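Zwischenbericht Geschirr- und Tischfundus Sidby, Stand März

Kurz vorweg: Erfassung läuft, sind aber hinter Plan. Von 1.244 Teilen sind 655 aufgenommen, 261 davon auch schon mit Etikett. Rest folgt bis zum Sommer, sofern Chidubem Ajayi die Stunden behält.

Teller und Besteck

Gedeckserien zuerst, wie mit Drestgate abgesprochen. Teller mit Goldrand werden einzeln geprüft und kommen getrennt ins Regal – nicht spülmaschinenfest, bitte im Verleihblatt ergänzen. Teelöffel werden jeweils mit dem Teller zusammen erfasst, das spart einen Durchgang.

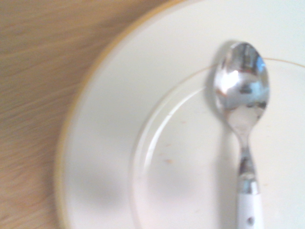 Weißer Teller mit schmalem Goldrand, dazu Teelöffel

Beim Besteck noch Lücken. Gabeln mit weißem Griff laufen vorerst unter »Sonstiges«, eigene Nummer folgt. 9 Teller mit Abplatzern ausgesondert, Liste liegt bei Jummai Effiong.

Deko und Kleinteile

Kerzenständer dunkelgrün, Vase mit blauem Blumenmuster, kleine Gläser mit rot-weiß karierten Deckeln, Krug mit Deckel: stehen alle auf der Arbeitsplatte an der Wand, Aufnahme noch offen. Kerzen zählen als Verbrauchsmaterial und kommen nich ins Verzeichnis.
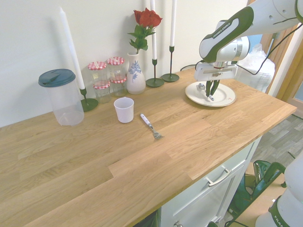
Mittel und nächste Schritte

Etiketten und Kisten bei Dedano bestellt, Rechnung wird nachgereicht. Personalkosten im Rahmen. Offen ist noch die Freigabe für das zweite Regal – brauchen wir bald, sonst stapelt sich alles im Flur. Nächster Stand dan mit der vollständigen Besteckliste.

J. Effiong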